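Storage notes: the yellow shelving and the grey bin

Tuesday, December 20, 2022

The shoe-shaped shells have been the awkward item in the parts room since March. They are long, they have raised sides, and they do not nest well enough to stack in a deep pile. I had been keeping them in a drawer, where the ones at the back could not be reached without emptying the front. Over two evenings I moved everything to open storage, which meant the yellow shelving for the parts in regular use and a grey plastic bin on the carpet for the rest.

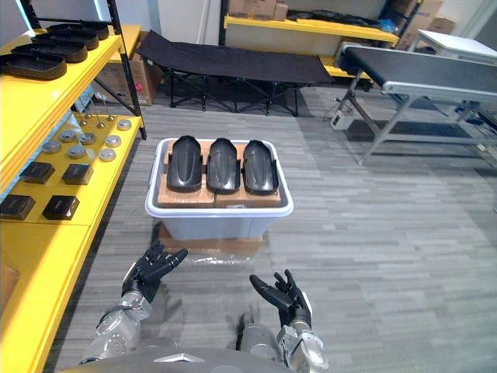
Asger Thygesen

The bin came from Sternley and cost less than the drawer runners I had been about to replace. It is 538 mm long on the outside. The depth was the problem, as a single layer of shells at the bottom wastes most of the volume and is a nuisance to lift out. I packed the lower part with brown cardboard boxes and laid the shells side by side on top, toes all the same way. At that height I can take one out without putting my arm in past the wrist.

The boxes underneath hold paperwork and spare fixings for the Nivitz job. I expect to open them twice a year.

For the shelving I used these rules:

Long parts on the top shelf, one layer wherever there is room.
Round metal parts and square blocks on the middle shelf.
Lowest shelf kept clear for whatever is being worked on that day.

The clear run of the top is 900 mm, measured between the uprights. Depth is 296 mm, less than the catalogue gave, so check with a tape before buying trays to fit. I did not, and two trays have gone back to Ogunleye at my expense. 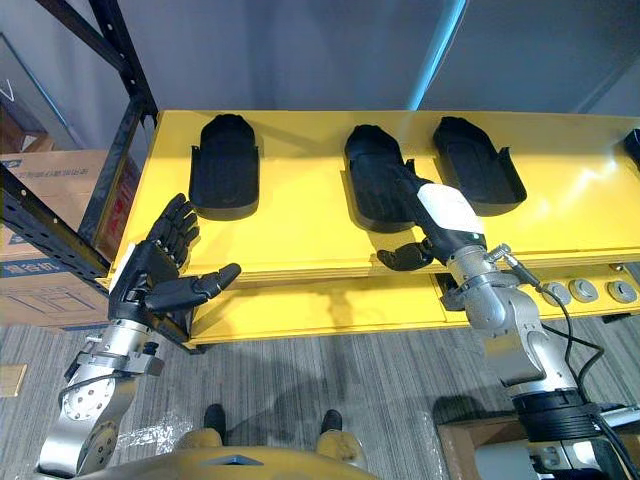
Spacing took longer to settle than I had planned. My first layout had the long parts touching, and picking up one disturbed its neighbour. With a gap of 28 mm the fingers go down either side without trouble. I set the gap by eye now, and the black trays on the yellow top show how that goes: the rounded ends are easy to keep facing away, but one tray sits a little nearer the front edge than the one to its left, and the next is slightly angled. It is good enough for picking up by hand. If it starts to bother me I will run a strip of masking tape along the surface as a datum.

Labels are still to do. I have a roll of the matt type left over from Warurside, and it peels off painted metal cleanly if warmed first. I have not tried it on the bin.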